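Last updated 19 August 2023. Questions about installing Pendex on a new workstation are answered in the setup notes, so they aren't repeated on this page. Everything here applies to the current planner and to the recordings it is trained on.

# Pendex FAQ: cloth handling

Pendex is the part of the Flustance stack that turns gripper recordings of cloth work into motions an arm can run. Most of the shared recordings are garments handled on a tabletop with a pair of hand-held grippers.

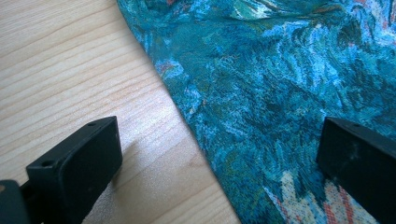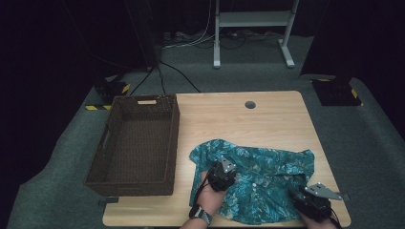 ## Recordings

**Which camera views does Pendex need?**

The gripper view is required. The head view is optional, but we recommend it. The planner takes its fine alignment from the gripper view and uses the head view to work out where the garment sits on the table. If you only have the gripper view, set `layout_source: none` or the import will stop and wait for a second stream.

**Do the two views have to be synchronised in hardware?**

No. Pendex lines them up from the timestamps and then refines the offset using gripper motion. It will correct an offset of up to 40 milliseconds. Anything larger is rejected at import with error 106, and you'll need to fix the clock on the recording machine and import again.

**Can I mix left and right gripper files from different sessions?**

No. They're paired by session ID and the importer won't override it.

**Does the table surface matter?**

A bit. Pale wood under a strong overhead light can wash out, and the edge detector loses confidence where the glare runs close to the cloth. Turning down exposure on the gripper camera does more good than changing the detector threshold. Dark cloth on a dark table is the worst case, and we don't have a good setting for it yet.

## Perception

**How does it find a grasp point?**

The segmenter labels cloth and background, then traces the boundary between them. Straight runs of boundary are scored as candidate edges. The planner prefers a candidate with bare table on one side, as one finger can approach from there.

**Why does it pick a fold instead of the hem?**

Heavily patterned fabric is the usual cause. Prints with a lot of light and dark contrast look like creases to the older model. Switch to the `prirkura` weights, which were trained with more prints in the set. They run slower, and on a laptop you will notice.

**Does it recognise collars, sleeves and buttons?**

Collars and sleeves, yes, if the garment is spread out enough for them to be seen. Plackets are detected but the result is only written to the log. Nothing in the planner uses it at the moment.

**What happens when a hand covers part of the garment?**

Hands and grippers are masked out and the region behind them is treated as unknown. Pendex does not guess at it. If the unknown region is too big, the layout estimate is held from the last good frame for up to 5 seconds, then dropped.

## Planning and control

**Can both arms move at once?**

Yes, with `arms: 2` in the config. The planner checks the paths against each other before sending anything. With one arm, regrasping is slower and some folds aren't available.

**Why is the finger opening wider in playback than in my recording?**

Pendex adds clearance on approach. You can reduce it with `approach_margin`, but cloth gets pushed along the table if it's set too low.

**Do I still need Prins?**

Only for viewing old logs. The Prins controller was replaced and its config files won't load. Yolandi Ngcobo wrote a converter, which is in the `tools` folder. It handles everything except custom speed profiles, and those have to be re-entered by hand.

**When is force feedback coming?**

It's planned for the September release, for the pinch motion only.

## Reporting a problem

Attach the session ID, the config file and the planner log. Please don't send a screen capture of the viewer in place of the log, as the colours in the viewer are smoothed and don't match what the segmenter was given.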